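Clokley Library Service Extends Computer Lending to Three Branches

The library service in Clokley began lending desktop computers to households in November. The head of lending, interviewed at the Tapsell branch, described the program as a natural extension of the service's work.

"We have lent books for as long as we have had a building," she said. "A family that needs a computer for schoolwork should be able to ask for one at the same desk."

The service has placed 63 computers so far, and 56 households are on the waiting list. Loans run for one school term and may be renewed once.

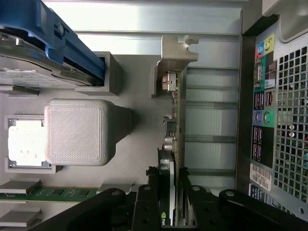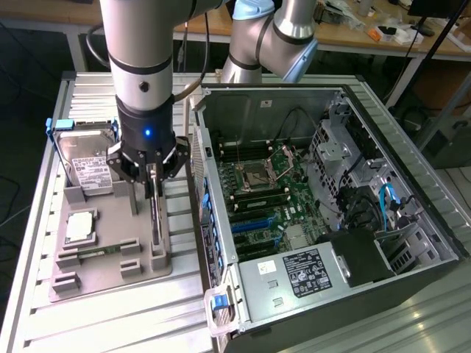
Asked about the cost, the head of lending said that the annual budget allows 148 dollars for each household, including delivery. "Delivery matters more than we expected – many of our borrowers in Cililwood do not drive," she said.

She acknowledged that home internet access remains the larger difficulty. The service is in discussion with the Farnasier housing office on shared connections in its apartment buildings, and she expects a decision before the spring term.

Applications are accepted at the Tapsell, Cililwood and Clokley Central branches. Proof of address is required.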